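Press release
For release 10/02/2026

Pustosley publishes working rules for two-handed robot trials, and asks the trade to stop grading its own homework

Pustosley, the independent testing practice, has put out its first set of working rules for anyone who shows, sells or buys robots with human-style hands. The rules are free to read and free to copy. They cover how a handling task is set up, what gets written down, and which words may be used afterwards to describe the result.

We have no great faith that a document will change much. There are already plenty of documents. Most of those we read while drafting ours tell a supplier to "ensure suitable performance" and leave the supplier to decide what suitable means. A buyer who asks for the trial record is too often sent a short film with music on it.

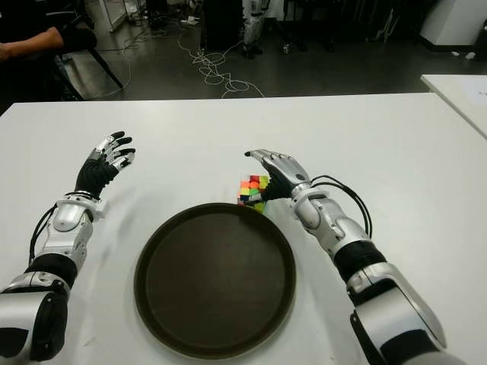 The first rule is that a task must be written out before the robot is switched on. It has to say which object is used, where it starts, where it should finish and how long the machine has to get it there. If the wording is changed later, the earlier runs no longer count towards the result. Several firms told us during the consultation that this was harsh. We think it is the least a customer should expect.

The second rule deals with people. Anyone within reach of the arms has to be named in the risk assessment, together with the means of stopping the machine. "Staff will take care" is not accepted as a control measure. Nor is a line of tape on the floor, unless somebody has measured how far the arms extend and written the distance down.

The draft went out to the trade last year and drew 67 responses. Drarkham, which supplies arms to packing firms, argued that retries should be left out of the record because operators understand that they happen. Operators may well understand it. The people signing the purchase order usually don't, and retries are therefore in. 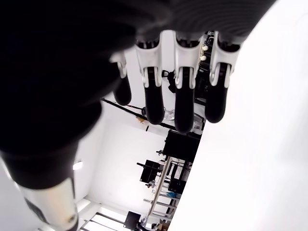 Hands get a section to themselves. A gripper with two jaws fails in ways most engineers can list from memory. A hand with several fingers, each with its own joints, can fail in many more, and a good number of those are easy to miss from the far side of a table. The rules ask for a check of every finger through its full travel before a session and again after it, with both sets of readings kept. Aseo, which makes joint sensors, wanted the second check to be optional. It isn't.

We were also asked to drop the word "dexterous" from the list of restricted terms. It stays on the list. A supplier may use it only if the claim names the object, the task and the number of attempts allowed. A hand that can hold a puzzle cube has shown that it can hold a puzzle cube. Whether it can sort loose screws or pick up a wet glass is a separate question and needs a separate trial.
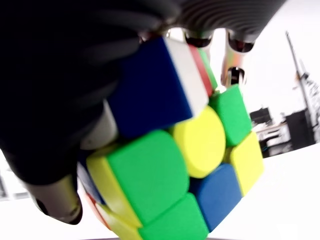
Reading time: 2 minutes

Remote operation was the subject of the longest argument. A robot steered by a person wearing gloves and a headset can look exactly like one that is working by itself, and marketing departments know this. Under the rules, any film or live showing must state whether the movement was steered, partly steered or unsteered, in letters large enough to read on a phone. The statement has to stay up for the whole of the film. A caption at the end won't do.

Zelenák, an importer, objected that this would make demonstrations less attractive. We expect it will.

Records must be kept for six years and handed over to a buyer within two weeks of a written request. Up to two runs may be left out of a session for a fault in the test equipment, provided the fault is described and the footage is kept. Runs that were simply disappointing stay in.

Pustosley does not certify robots and will not be issuing a badge. Firms may say that they follow the rules. They may not say that we have approved them, and we will write to those that do. 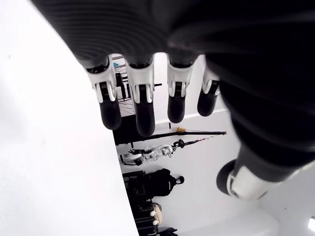 How to get the rules

The full text and a blank trial record can be downloaded from the Pustosley website. Printed copies are available on request. Comments on this edition are welcome in writing, preferably with evidence attached, and will be published alongside our replies.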